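How to make a taped sorting board for a messy desk

I sort things for pleasure, which my family regards as a condition. If you have a drawer full of small objects and no idea what half of them are, a gridded sheet of cardboard will get you through it in an evening, and it costs next to nothing. Mine has now seen off two desk drawers, a sewing tin and whatever it was that my neighbour Armelle Sabatier handed over in a carrier bag and asked me not to judge.

What you need

One large flat piece of cardboard, the side of a delivery box for preference
A roll of painter's tape in a colour you can see
Scissors, or good teeth
A ruler, if you are that sort of person
A few pots or cups you don't mind knocking about

Painter's tape is the one thing I'd insist on. Parcel tape takes the top layer of the cardboard with it when you change your mind, and you will change your mind. I used up the end of a roll of Pevix left over from the hall skirting.

Step 1: Flatten the cardboard

Cut along one corner of the box and open it out. If it has a fold across the middle, bend it back the other way and leave it overnight under something heavy. I use the Skotlow catalogue, which has never been any use for buying things. Put the printed side face down, or you'll spend the evening reading about the dishwasher it came in.

Step 2: Decide how many cells you want

Fewer than you think. My first board had a cell for every kind of paper clip and I abandoned it before supper. Ten is plenty for a drawer. Make them big enough to get your whole hand in, and leave one with no purpose at all. It will fill up first.

Step 3: Lay the long strips

Stick down one end, pull the tape taut, then lower it and press along with your thumb. Do all the long ones across before you start on the uprights. They won't come out quite level. Endang Setiawan, who taught the evening craft class at Rendadstead and had opinions on edges, used to make us pull up anything crooked and begin again. I have since been free of her for years and my lines go where they like.

Step 4: Add the uprights

Run these straight over the top of the long strips and press hard where they cross. Tear the tape if the scissors have wandered off; the ragged edge does no harm. Rub the ends down well, as they are the first part to lift. When one does curl up, either trim it or learn to live with it.

Step 5: Give the loose things a pot

Pens, sticks and anything else that rolls will ignore your grid completely, so they get a container. A mesh cup is good for this, as you can see through the sides a little and dust doesn't settle in a cake at the bottom. Lay it on its side while you're working and you can slide long things in and out one at a time. My pink one has a hot-pink stick in it, and I can find that at a glance even with my glasses upstairs.

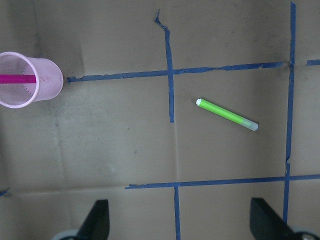

Step 6: Sort

Tip out one handful at a time - never the whole drawer - and put each thing in a cell without stopping to think about it. Thinking comes later, when you go round the cells and decide what stays. Batteries of unknown age go to the recycling. So do keys, once you've tried them in every lock you own.

Storing the board

Slide it behind a wardrobe or under the bed, tape side to the wall. If you need to change the layout, peel the strips back slowly and lay new ones. Armelle has asked for a lend of it next, and I've said yes, provided the carrier bag stays at her house.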